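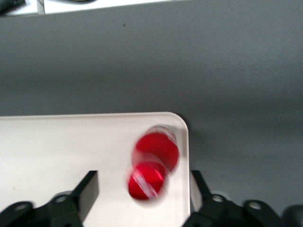
Cream-white tray on a gray surface.

Dorkine Street Allotment Association
Minutes of the December meeting, Tuesday, 7:00 p.m.

Chair: Eun-ji Sun
Minutes: Si-woo Ra
27 members signed in. Apologies were taken at the door.

1. Previous minutes
Accepted with one correction. The plot listed as vacant under item 4 is on the Kwon side, next to the lower gate.

2. Water
The meter reading came in at 533 units for the season, up on last year. Most of the increase was put down to the leak at the standpipe by the compost bays. Rendix has quoted $120 to replace the valve. Agreed to go ahead. Water will be shut off for the winter as usual, so members should drain their own hoses.

3. Seed order
The group order goes to Vondus again. Forms are due back to Eun-ji before the holiday break. Several members asked for the early peas - these sold out last time and may not be available. Onion sets will be ordered separately.

4. Paths
The center path is still soft after rain. Wood chips were suggested, also gravel. Gravel was thought too expensive. Si-woo to ask the tree crew for a price on about 5 loads of chips, delivered to the lower gate.

5. Waiting list
Two plots will be offered in spring. There was some discussion of splitting the larger one. No decision - carried over.

6. Other business
The shed padlock sticks in cold weather. Please do not force the key.

Meeting closed at 8:25 p.m.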